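Furnberg Takes On Registration and Abstract Handling for Hirncombe Technical Meetings

Furnberg, the conference and meetings organiser, has been appointed to manage delegate registration, abstract handling and room scheduling for the Hirncombe series of technical meetings. The agreement runs for two years and takes effect in October.

The series has until now been run on separate systems for each meeting. Under the new arrangement, all 12 meetings will use a single delegate record held on Prindideck, Furnberg's programme management platform. Authors will submit once, and accepted abstracts will pass to the session timetable without being re-entered.
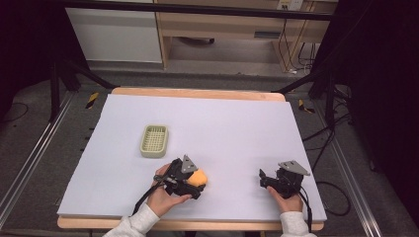
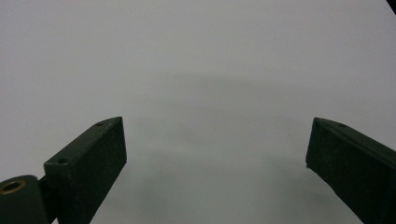
Parallel sessions will be limited to eight per meeting, with a changeover of 20 minutes between blocks. Presentation files will be collected centrally and checked for format before each session opens. Catering and audiovisual services at the Hirncombe centre are outside the scope of the agreement and stay with the venue.

"The main task in the first months is data migration," said Marichka Stelmakh, Director of Operations at Furnberg. "Past delegate records are held in several formats - some of them on paper - and need to be reconciled before registration opens."

Chiến Hầu, Programme Manager for the series, said session chairs would receive revised guidelines and a login ahead of the call for abstracts.

Exhibitor bookings will continue to be handled by Nông under its existing contract.

Media enquiries: Furnberg Communications Office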